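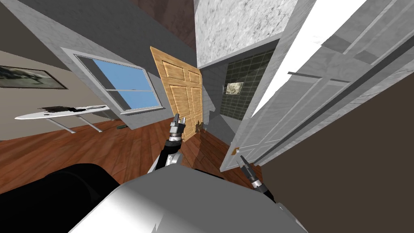

I've been cold in my own hallway for most of the winter, so when my sister-in-law moved out of Firgate and left me her unopened Palach draught kit I was thrilled, probably more than a grown woman should be about foam tape and a brush strip. It sat on the stairs until the clocks changed in March and then I finally got on with it. The gap that bothers people most is the one under the door, and the bottom of a wooden door like the one in the picture is just where the brush strip is meant to go. So I started there.

What you get is a brush strip in an aluminium carrier, a roll of self-adhesive foam, a bag of screws and a leaflet. I looked up the price afterwards and it's £19, or £15 if you can live without the foam. The leaflet is dreadful! Tiny diagrams, and the bit about cutting the carrier to length is printed over the fold. You'll want a junior hacksaw and a bit of masking tape round the cut, neither of them in the box.

Fitting the brush took me 37 minutes, including a cup of tea and a hunt for the bradawl. The slots in the carrier are long, so you can nudge it up or down after the screws are in, and I did need to (I'd set it too low and it dragged on the mat like a tired broom). Once I'd raised it a touch it swept along nicely. The bristles are thick and they've kept their shape so far.

## The foam

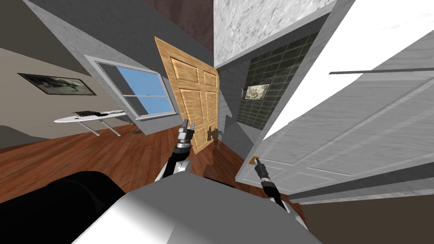 Foam tape is the part I'd grumble about. It's a nice squashy one and it sticks like mad, but it's too fat for a door that already fits well, and mine wouldn't shut until I'd peeled half of it off again. Mind the latch side especially. If your door has a little brass plate by the latch, as the big white panelled one does, stop the foam short of it and start again on the other side, or everything gums up. For an older six-panel door like the honey-brown one I'd buy a thinner tape and keep the fat stuff for the loft hatch.

I did try the Giveck version two years ago in my last flat, and that one was all plastic and split at the first screw. The Palach is miles better made. There's also a posh one called the Medina that drops down by itself when the door closes, and the box boasts that it's been tested for 3,000 closings, which sounds a lot until you think how often my lot go in and out for biscuits.

Would I pay for it? For the brush, yes, happily. My ankles are warm and the post no longer skitters down the hall when the back door's open. Get the £15 one and choose your own foam.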